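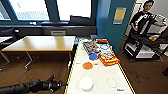

1/ Gripper comparison, second round. Same arm, same head camera, same table, two grippers: the Jondov parallel jaw we have used since January and the Kalis two-finger adaptive. I'll put the numbers in this thread and the complaints at the end.

2/ Task set is household bits on a long white table. Bowl, lid, paddle, flat disc, game boxes. Most of it is low and flat, which is where the first round went wrong for both grippers.

3/ Total: 1,295 grasp attempts. 671 with the Jondov, the rest with the Kalis. The split is uneven on account of a Kalis cable failing halfway through a session. I have left the Jondov runs in.

4/ An attempt counts as good if the object clears the table and is still held 5 seconds later. Dragging doesn't count. Lifting a box by its lid doesn't count either, although Ferhat Keskin has argued for it twice.

5/ Bowl. Both fine on the rim. The Jondov wants the approach angle set fairly tightly, otherwise one finger lands inside the bowl too early and pushes it away. The Kalis fingers give a bit on contact and the bowl stays put more often.

6/ Flat disc. Poor on both. The Jondov fingertips are too thick to get under the edge. The Kalis can scoop in theory, but the controller reads first contact with the table as a completed grasp and closes on nothing. Raising the force threshold helps until you go back to the lid, which it then squashes.

7/ Game boxes. The Jondov is better by a clear margin. Stiff jaws, square sides, no argument. The limit is opening width: if the box lies at an angle to the table edge, the wrist has to turn a long way and we run into the joint limit before the jaws line up.

8/ Paddle. Go for the handle every time. We tried letting the planner choose between handle and disc and it chose the disc whenever the handle pointed away from the arm. Handle is now fixed as the preferred grasp for both grippers.

9/ Camera notes. The head view is good for picking the next object and bad for the last few centimetres, when the gripper covers whatever it is reaching for. White bowl on a white table in front of bright windows is the worst case. Locking exposure gave steadier depth than any filter I tried.

10/ The striped tape along the table edges has been useful. Yoshinori Hosoda uses it to check the table pose at the start of each run, and a knocked table now shows up before the arm moves.

11/ Controller. Both grippers ran through the Cardoso box. Command rate set to 1,000 Hz on the arm side. The gripper side is much slower and the manual doesn't say by how much. If you log the two together, timestamp them at the source. I didn't at first and had to redo a batch.

12/ Complaints, Jondov: fingertip screws work loose, and the spare pads come in one thickness only.

13/ Complaints, Kalis: the cable exit is on the side that hits the table at low approach angles. Also the status light means three different things depending on firmware.

14/ For boxes and anything with straight sides I'd keep the Jondov. For the bowl I'd fit the Kalis. Changing over means recalibrating the tool offset, so we batch objects by gripper and put up with it.

15/ Next is a set of thin printed fingertips for the Jondov, drawn up by Yoshinori, tested on the flat disc first. After that the Plallevia wrist camera, if the bracket fits. Logs are going up once I've fixed the column names.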